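3 min read | 4 comments | 13 shares

[Wesholm-playthings] Re: Play kitchen set, what goes in what?
02/04/2024

> Hi all, we picked up a bag of mixed play food at the March swap and
> it's all over the house. 16 pieces and the pot won't close. Does
> anybody have a way of storing this stuff that a four-year-old can
> keep up with? I'd rather not buy another bin from Rurell.

Oh, I have opinions on this! We've been through it with two kids and one very small kitchen corner. The big thing for us was letting the blue pot be the storage. Carrot, eggshells, the egg halves with the yellow yolks, all of it goes in together, and the lid stays off to the side until bedtime.

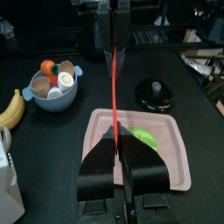
I used to fight to get the lid on with everything inside (and stepped on plenty of egg halves for my trouble), and then I just gave up and let it heap. The kids can see what they've got, so they don't dump it out to find one carrot. Anyway, how we do it now:

1. Small stuff in the pot. If it's too long to sit in there, it stays out. The banana lives next to the pot at our place, and I've quit arguing about it.
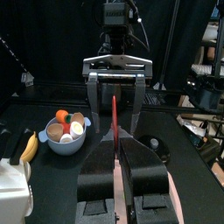 2. The pink tray is for whatever is being "cooked" right now. One or two things, tops. The green fruit piece gets the tray nearly every time, and the corn with the husk waits its turn on the table.
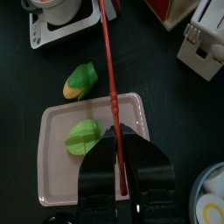
3. Long red utensil goes down last. Ours wanders all over, and if it gets put away first it's under everything by dinner. Same for the pink board, I stand it on edge behind the toaster from the old Voltadis set.

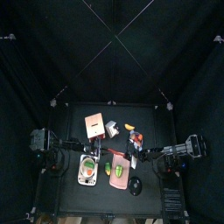 4. Banana again, sorry. If you do want everything in one place, a dishpan beats a bin. I paid 9 dollars for mine and it slides right under the shelf.

Does yours have the corn? I've got a spare husk somewhere and you're welcome to it. I can bring it to the next swap, or leave it at the front desk at Bozkurt if you're over that way sooner.

2 replies in this thread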